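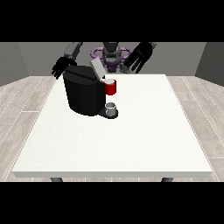 Skevum to bring two-armed robot into Cornen staff kitchens this March

Coffee rounds at Cornen's head office will be handed to a humanoid robot from March, under an agreement with automation developer Skevum. The robot will work from a table in the level 4 kitchen, using a single-serve pod machine of the kind staff already have. No changes to the building are needed.

The trial follows 19 weeks of development, most of it carried out in simulation. Skevum's team built a virtual room with a table, a coffee machine and a robot, and practised each part of the job there before booking any time on hardware.

Cornen employs four hospitality attendants across two kitchens. Until now a large share of their morning has gone to making single cups for meeting rooms, one pod at a time, often while a catering delivery waits at the loading dock. Under the new arrangement the robot will make the cups and the attendants will look after catering, room set-ups and the front counter. All four positions are being kept on the same hours and the same pay.

"We asked the attendants what they'd hand over first, and it was the pods," said Mirela Amaral, workplace services manager at Cornen. "They like looking after visitors. They don't much like standing at a machine at 8 am with a list of drinks in one hand and the phone going."

The attendants were consulted at the start of the project and will continue to meet with Skevum during the trial. Their requests led to several changes in the plan. The robot's table will face the kitchen entrance so that anyone coming in has a clear view of both arms. A stop button will be fitted at each end of the bench. The front half of the table will be kept free for people to pick up finished cups, and the robot will work from the far side.

Each attendant will complete two training sessions covering starting and stopping the robot, restocking, cleaning and what to do when a cup goes astray. One attendant per shift will be paid a higher-duties allowance to supervise it. 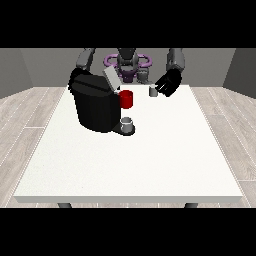 Handling the pods has taken up more of the development time than any other step. A pod is small and light, and it has to be picked up cleanly before it can be carried over to the machine. The lid has to be open, the pod has to go in the right way up, and the cup has to be sitting on the drip tray before anything is brewed. A person does all of this without much thought. For the robot, every one of those movements is practised separately and then joined to the next.

"With two arms you have a second problem, which is keeping them out of each other's way," said Igor Tóth, lead engineer at Skevum. "We've had plenty of attempts go wrong in the simulator. I'd much sooner see it there than on somebody's carpet. It's a slow way to learn to make a coffee, but the attempts are cheap and we can look at every one of them afterwards."

Mr Tóth said performance in simulation would not be treated as proof of performance in the kitchen. Lighting, worn hinges and a crowded bench can all affect the result, and the first two weeks on site will be run outside kitchen hours with a Skevum engineer present. Staff orders will be accepted only once the attendants and the engineer have both signed off.

The trial will run for eight weeks. Skevum will record how often the robot needs help, and Cornen will keep its own log of the time attendants spend attending to it. Both sets of results will be given to staff before any decision is made about the second kitchen.

Zdislava Ďurica, who represents hospitality staff on Cornen's workplace health and safety group, said the written commitment on jobs had been important to her members.

"We wanted it on paper that nobody's hours would be cut at the end of the eight weeks, and we got that," Ms Ďurica said. "We also wanted a say in whether it stays. If it makes more work than it saves, we'll be telling them."

Staff who would rather have their coffee made by a person can still ask at the counter — there will be no change to that service. Tea, hot chocolate and anything with frothed milk will also stay with the attendants for the length of the trial.

Information sessions for level 4 staff will be held in the kitchen ahead of the start date. Bookings can be made through the workplace services desk.

About Skevum

Skevum develops automation for kitchens, laundries and other service areas in offices and hospitals. Its programs are planned jointly with the staff who do the work.

Media contact

Kvido Tichý, communications, Skevum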